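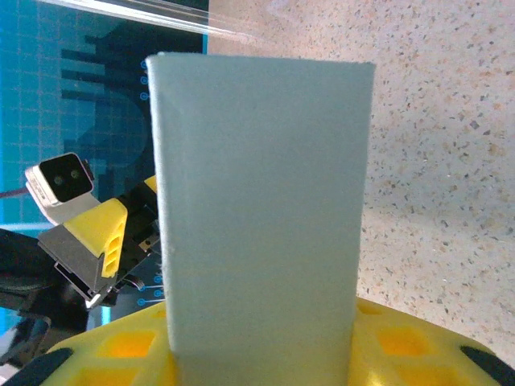
Norkudard began with a box that wouldn't stay shut. Our founder, Farzana Sheikh, was sending homemade shortbread to her aunt in the next province, and the flaps kept springing open no matter how much tape she used. She took the box apart on the kitchen counter, traced it onto a cereal packet, moved one tab over by the width of her thumbnail and folded it up again. It held! She has been fiddling with tabs ever since, and so, in one way or another, have the rest of us.

These days we're a small folding-carton company with a workroom, a very full sample cupboard and 11 people on the payroll. We design and make light cardboard boxes for bakers, soap makers, candle makers, tea blenders and anybody else who has something nice to send out the door and would like it to arrive in something nice too. Most of our boxes travel flat and get folded by the person using them, often at a kitchen table late in the evening, and we try hard to keep that person in mind.

## How a box gets made here

It nearly always starts in plain white board, with no colour and no printing, so that we can look at the folds and nothing else. A new shape gets drawn, cut, scored and then put together by hand, flap by flap, over and over.
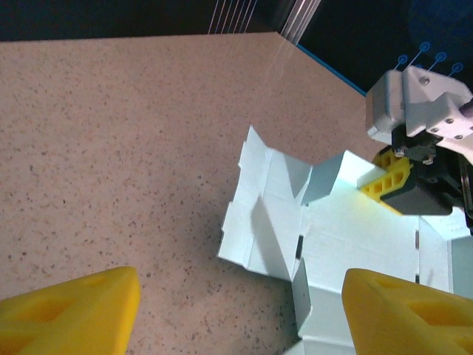 The side flaps usually get the most attention at this stage. If the tabs are a hair too wide they buckle, and if they're too narrow the wall leans out and the lid never sits right. Our best seller, the Drarno, went through 116 versions before Farzana would put her name to it (she still keeps number 40 on her desk, and will tell you why if you have half an hour to spare).

Once the white one behaves, we move on to colour. We've always had a soft spot for gentle shades, the pale blues and greens you might see on an old enamel bread tin, and our customers seem to share it. They're kind to whatever you put inside, and a ribbon in almost any colour looks well on them.

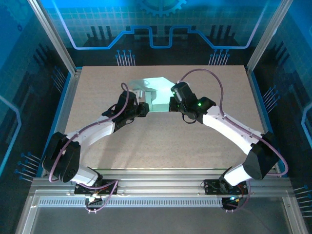 *A pale green box on the speckled tabletop.*

## The family of boxes

We named our shapes early on and never quite got around to giving them sensible names. The Drarno is a square carton with a tuck lid, good for cupcakes and small candles. The Begum is a shallow tray for biscuits and bars of soap, named for a favourite neighbour of Farzana's who tested the first ones with her own almond fingers. The Tukix is the tall one, made for bottles and jars, and it comes with 2 inserts so that nothing rattles.

All three can be ordered in small bundles. We remember very well what it was like to need two dozen boxes and be told the minimum was a pallet, and we'd never want to do that to anyone starting out. Last September we sent out over 1,166 bundles, most of them to people working from home. 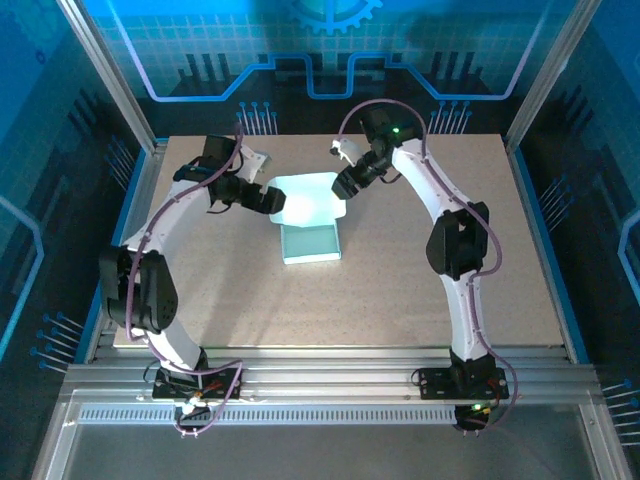 ## Come and say hello

If you're nearby, you're welcome to drop in and try folding a few samples before you order. Bring the thing you want to pack, even if it's an awkward shape (especially if it's an awkward shape), and we'll find a box that fits or have a go at drawing one. The kettle is usually on by ten in the morning.

If you're farther away, write to us with your measurements and we'll mail you a flat sample in white, along with a folding sheet. Please tell us if any step on the sheet is confusing, as we rewrite it often and the best changes have come from customers.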